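Keeping the bench rules short at Rallport

The safety lead at Todberg's Rallport workshop has a binder on her shelf that she would rather not talk about. It held the old rules for working beside the robot arms, 40 pages of them, and she wrote most of it herself. "I was so proud of it," she says, laughing. "And then I watched a new starter try to find the bit about stopping an arm, and she was still turning pages when I'd finished my tea."

The binder has since shrunk to a single sheet with 7 rules on it, worked out over one long winter with the people who use the benches every day. She is quick to say that the standards still sit behind it all, and that the risk assessments are as long as they ever were – but what hangs at the bench has to be readable by someone with their hands full.
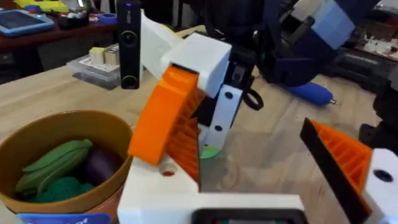 Who is allowed to change a rule once it is up on the wall?
Anyone can propose a change, but it needs a signature from the safety lead and a trial of 15 shifts before it goes on the sheet.

The rule she is fondest of came from the Gilchrist site, where the crew had started saying "hands in" out loud before reaching anywhere near an arm, and waiting for an answer. "It felt a bit silly for the first week or so, I'll admit, and now I catch myself saying it at home when I'm getting something out of the oven!"

Her next job is the logbook, kept in a program called Ritance, which has 200 entries waiting to be read. She wants the near misses written up in ordinary words, by whoever was standing there. "If they have to pick a code from a list, they'll pick the first one," she says. "I would have done the same."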